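About Trement

Trement is a family-owned linen service that supplies clean towels, sheets, table linens and blankets to inns, clinics, care homes and restaurants. The company was founded by Firouzeh Kordestani, who began by washing tablecloths for two restaurants near her home in Birside. Today Trement employs 74 people and serves 69 regular customers from a single plant on the east side of town.

Our Services

Customers may rent linens from our stock or send us their own. Rented items are delivered on a fixed schedule, and used items are collected on the same visit. Customer-owned goods are tagged on arrival, washed separately and returned to the same address. Small repairs, such as loose hems and missing ties, are included in the standard rate. Items that can no longer be repaired are listed on the monthly statement and held for 5 working days, so that the customer may ask for their return.
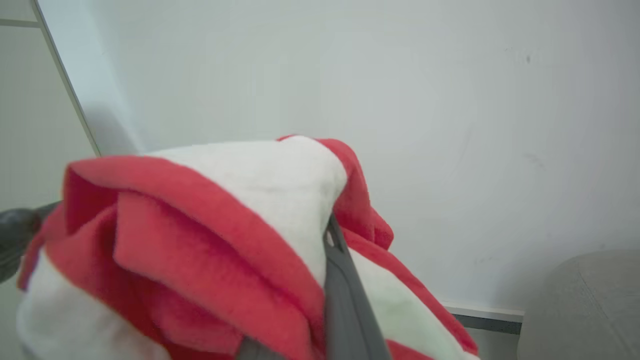

Orders may be changed by telephone until noon on the day before delivery. Seasonal customers may pause their service without charge, provided that written notice is received before the end of the month. The minimum order for a new account is 50 pieces per week.

Our People

Emanuel Pascu has served as General Manager since the retirement of Ms. Kordestani, who remains a member of the board. Negin Safavi directs plant operations and is responsible for staff training. Amirhossein Mahmoudi oversees the delivery routes, and Forough Khosravi leads the customer office, where all accounts are opened and reviewed.

New employees complete a paid training period in sorting, washing, pressing and folding before they are assigned to a department. Openings are posted at the front office and on our Careers page.

Visiting the Plant

Visits are welcome by appointment. The plant closes for one week each July for maintenance, during which deliveries are made from stock prepared in advance.

Page last updated 25/04/2022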